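Betberg Growers Cooperative to Supply Nemerberg Grocery Stores Year-Round

NEMERBERG, March – The Betberg Growers Cooperative has signed a supply agreement with Olitz Markets under which its members will deliver fresh vegetables to 3 Olitz stores in every month of the year. Until now the cooperative sold to the chain only between June and October.

The agreement covers carrots, cucumbers, cabbage, beets, leeks and onions. Carrots and beets will come out of cold storage in the winter months. Cucumbers will be grown under glass from early spring, with a gap in midwinter when stores will buy from other suppliers and label the produce accordingly.

"Our members asked for steady orders through the winter, and this gives them that," said Johanna Aebischer, chair of the cooperative. "A grower who knows in March what will be sold in November can plan the seed, the labor and the storage."

The cooperative has 263 member farms, most of them family-run. Of these, 387 acres in total will be set aside for the Olitz contract in the first season. Prices will be set twice a year, with a floor price for carrots and onions. Growers will be paid within two weeks of delivery.

Vegetables will be washed and graded at the packing house on the Betberg road and trucked to Nemerberg before 6 a.m. Most items will be sold loose by weight. Shoppers may bring their own bags, and paper bags will be kept next to the scales. Signs in the produce section will give the name of the farm and the variety.

Mircea Lungu, produce buyer for Olitz Markets, said the stores will also take carrots that are bent or undersized and sell them at a lower price for soup and juice. Those carrots were previously sold as animal feed.

The cold store in Betberg is being enlarged to hold up to 1052 pallets. Work on the insulation is finished and the cooling units will be installed before the main harvest. The contractor is Intarasuk Refrigeration.

Farms that want to join the contract for the second season can request the grading rules and an application form from the cooperative office.
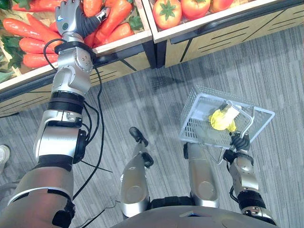
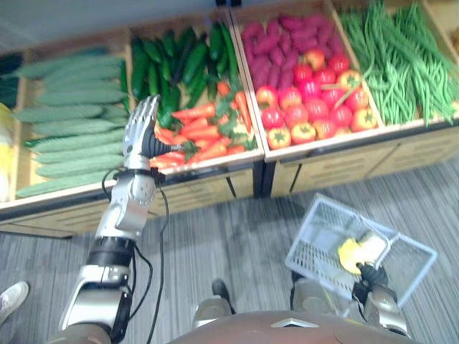
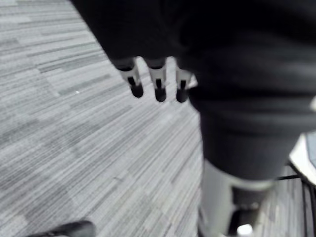 Tincuța Tănase welcomed the winter orders but said the floor price should cover leeks as well, "because leeks are the crop we lose money on when the ground freezes," and asked that the point be raised before the autumn price is set.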